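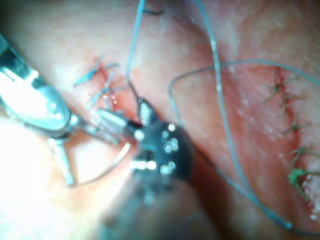 How many times should I show the robot a suturing step before I start training?

Plan on 90 good passes for a single step such as a needle handoff. Fewer will run, but the motion tends to come out jerky near the grasp.

4.2 Recording a demonstration from the console

This is the fun part of Plondow. You drive both arms by hand, and every move of your wrists goes straight into the training set!

1. Sit down, rest your forearms on the pad and put your foot on the clutch pedal.
2. Line up the hand grips with the tool tips on screen. The ring turns blue when they match.
3. Choose New Pass and pick the step you want to teach.
4. Let go of the clutch and wait for the single beep.
5. Do the step at your normal speed. Small corrections are welcome – the robot learns how to recover from them.
6. When the step is done, hold both tools still and tap the right pedal. The pass is saved.
7. Press Keep or Toss. Toss anything with a dropped needle, unless you are building a recovery set (see 4.5).

Note: Clutching in the middle of a pass is fine. Plondow marks the pause and skips it in training.

Note: Change your starting pose a little between passes. Romain Bouvier recorded 398 passes of one knot for our Jireš set, and the ones with mixed starts taught the arm far more than the tidy ones did.

CAUTION: Do not pull a strand tight with the jaws out of view. The arms have no sense of thread tension, and the recording won't show it either.

CAUTION: Keep hands clear of both arms while the ring is blue.

If the beep never comes, check that both grips are seated. Error 591 means the left grip has lost its zero – set it back in the cradle for 8 seconds and start again from step 2.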